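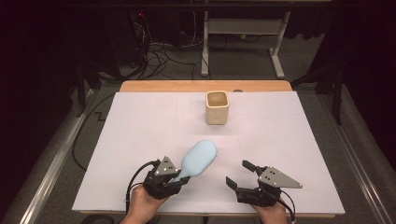
Comparing two fingertip sets on the hand-held grippers
Student project report, summer term

My project was supposed to be a camera project. I'm putting that up front because if you look at my proposal it says "camera placement" in the title, and then you get to this report and it's all fingers. What happened is that in the first week of August I kept dropping things, and Shobha Hegde (my supervisor) watched me drop a spoon over and over and said maybe I should write about that instead. So I did!

The setup is the pair of hand-held grippers we use for recording demonstrations. You hold one in each hand, do the task with them, and the recordings get used later to train the arm. The left body is 3D-printed. The fingers come off, and that's the part I was allowed to mess with. I compared two sets, which in the lab go by the names of the folders their print files live in: Drarner (stiff, flat inside face) and Fosier (segmented, bends a bit around whatever you grab). I didn't design either of them. I did reprint the Fosier set 2 times, the first time because I had the scale wrong and ended up with fingers for a much smaller robot.

The task was brush-in-cup. Pick up a hairbrush from the board, carry it over, stand it up in the cup handle first. It sounds like nothing, and with your bare hands it is nothing. With grippers it's a surprisingly mean little task, because a handle is narrow and rounded and the head is heavy, so the whole thing wants to roll as soon as you lift it. You also can't grab the handle too far down or there's nothing left to put in the cup. Near the neck is the best spot I found, and I used it for all the counted trials. The other gripper mostly stayed open and waited. I used it to steady the cup if it started to tip.

Before the real trials I drew light guide lines on the white board so the cup would go back to the same area every time. Divya Venkataraman told me to do this after my first batch, when I had been putting the cup down wherever and then wondering why my times were all over the place. I threw that batch out. It hurt, but she was right.

I did 20 trials with each set, in blocks, with a break between blocks because my wrists got tired. That's one thing I would change. I always ran Drarner first, so by the time I got to Fosier I was more practiced and also more sore, and I can't separate those. Alternating would have been smarter.

Results, as plainly as I can put them. With Drarner the brush rolled in the grip a lot, and I often had to set it down and start over. When it didn't roll, though, the placement was quick, and I liked how directly I could feel the handle through it. With Fosier the rolling mostly went away. Letting go was worse. The segments hang on to the handle for a moment after you open, and if you pull back too soon you take the cup with you. After a while I learned to open, wait, and then back out sideways. I'd pick Fosier for brushes and anything else with a round handle, and Drarner for flat stuff like the spoon (yes, the same spoon).

One more thing about the cables. Each gripper has one coming out of the back, and if you turn your hand over to stand the brush upright, you can feel it tugging. I don't think it changed who won but it definitely changed how I moved, and those habits end up in the recordings. I'd like to try a longer cable before anybody runs my trials again.

The raw recordings come to 3,392 files including the batch I threw out, which is in its own folder marked "do not use." Please do not use it. Shobha has the trial sheet, and the print files are in the shared drive with the correct scale now.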